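4. Mug tree and plate rack

1. Set the mug tree on a flat surface with its base fully supported.

2. Hang each mug by its handle, one mug to a peg. Hang the second mug on the opposite side of the post.

3. Stand plates upright in the rack, one behind the other.
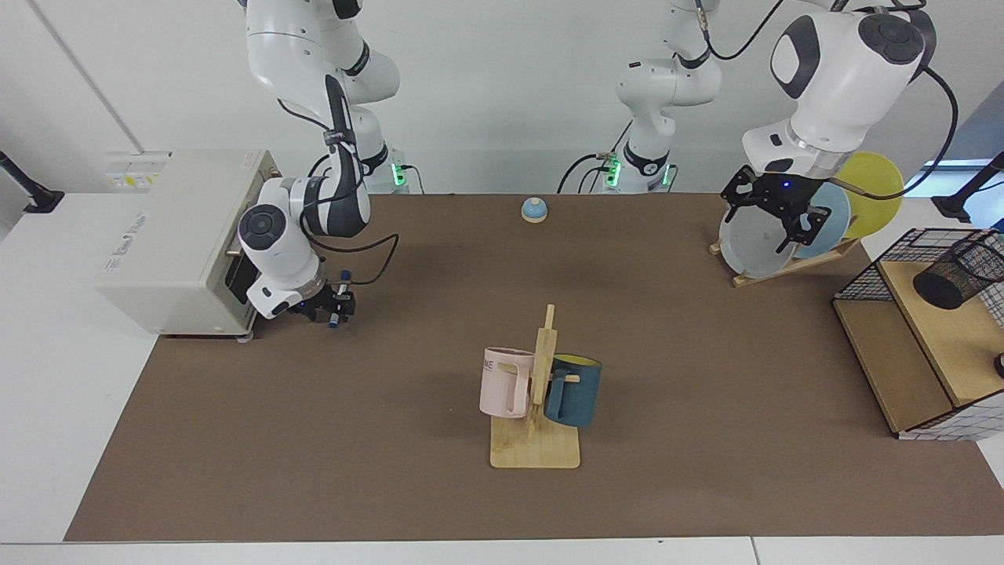 Lies Meijer adds that she puts the plates in first and hangs the mugs last, so her sleeve doesn't catch a handle.

Note: Leave the plates in the rack until they are dry on both sides.

4. Check that each handle sits right over its peg. The mugs should hang with the post between them.

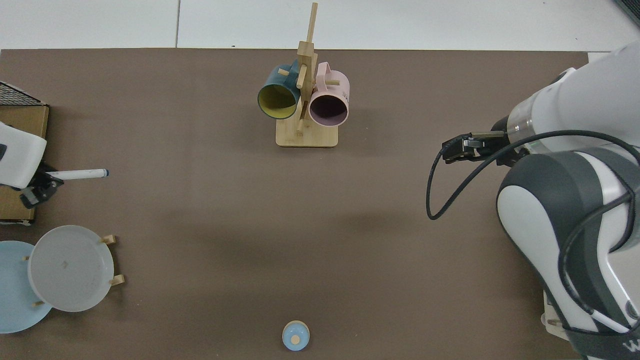 Fig. 2. Mug tree with two mugs.

CAUTION: Do not lift the mug tree while mugs are hanging on it.

For replacement pegs, contact Lutetti and quote part 2057.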